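4.2 Peel color and the question of when to pick

Growers in the Grivovwood district have been arguing about peel color for as long as anyone there has grown citrus, and we found the argument far richer than we had expected. When we started the interviews we assumed that color would be a simple matter of taste on the buyer's side and of habit on the grower's side. Instead, almost every conversation turned into a small lesson in weather, wood, soil and family history, and we came home from each visit with more notes than we could type up in an evening.

The basic chemistry is well known. Chlorophyll in the outer peel breaks down as nights get cooler, and the yellow pigments that were there all along begin to show. What happens inside the fruit runs on a different clock. Sugars build and acids fall with the total warmth of the season, so a warm fall can give fruit that is sweet and ready to eat while the skin is still green. A cold snap in the other direction can turn the skin early and leave the juice sharp. Every grower we spoke with knew this, and most could name a year when it had caught them out.

We sampled 35 trees across three orchards, all of them on the same rootstock and all planted within two seasons of each other. From each tree we took fruit from the sunny side and from the shaded side, and we recorded peel color by eye against a printed card before cutting. The card was drawn up by Farzana Gunawardena after a first attempt with a commercial chart failed us badly: the chart had plenty of oranges and almost nothing between green and yellow, exactly the range where the Palar selection spends most of its life. Her version divides that range into finer steps, and two people reading the same fruit with it nearly always agreed.

One thing the card can't capture is that a single fruit often carries more than one color. Growers call this "half-turned," and they read it with great skill. Uneven color of this kind, with a greener patch low down on an otherwise yellow-green skin, can be seen in Figure 3. We settled on recording the palest and the greenest part of each fruit separately, and this turned out to be one of the most useful choices in the whole study.

Figure 3. Yellow-green fruit with glossy, slightly dimpled skin; the underside keeps a greener tone.

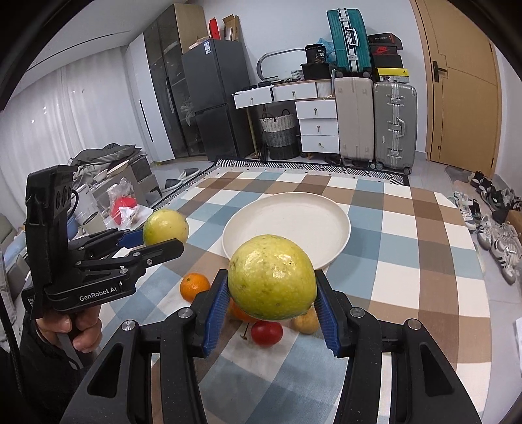

4.3 What the juice told us

All fruit was juiced within 48 hours of picking. We measured soluble solids with a hand refractometer and acid by titration, and Ladi Ezeani ran a blind tasting with growers and packers at the Zamlow packing shed each morning at ten, before anyone had eaten lunch or drunk too much coffee.

The results were a delight to work through. The palest part of the peel was a poor guide to sweetness - fruit with a bright yellow cheek could be flat, sour or wonderful. The greenest part did much better. Where the last green had begun to fade, even slightly, the juice was reliably sweeter and the tasters liked it more. Fruit from the shaded side lagged behind in sugar, as we expected, but the link between the greenest patch and the taste held there too.

This matches what Bjartur Gunnlaugsson told us in his very first interview, well before we had any numbers to set beside it. "Turn it over," he said. "The top is for the customer and the bottom is for you." He picks by the underside and has done so since he took over his aunt's trees. Two other growers described the same practice in their own words, and one of them had never met him.

Not everyone works this way. On the Triệu terraces, where the wind comes straight up the valley, growers trust weight over color and will pass over a good-looking fruit that feels light in the hand. We didn't weigh fruit in the first season, and we regret it. Leif Ravn has since added a scale to the field kit, and the readings from May onward will let us test the idea properly.

4.4 Selling green fruit

If a green patch says so much about flavor, why do buyers ask for even color? Hanne Kárason put this to produce managers in the nearest towns and got wonderfully frank replies. Several said that shoppers take green skin to mean unripe and leave it in the bin. One had tried cutting a few fruits open beside the display, and told us that the greener ones then sold just as quickly as the rest. We would love to see that tried on a larger scale, with the same fruit sold cut and uncut in neighboring stores over a full season.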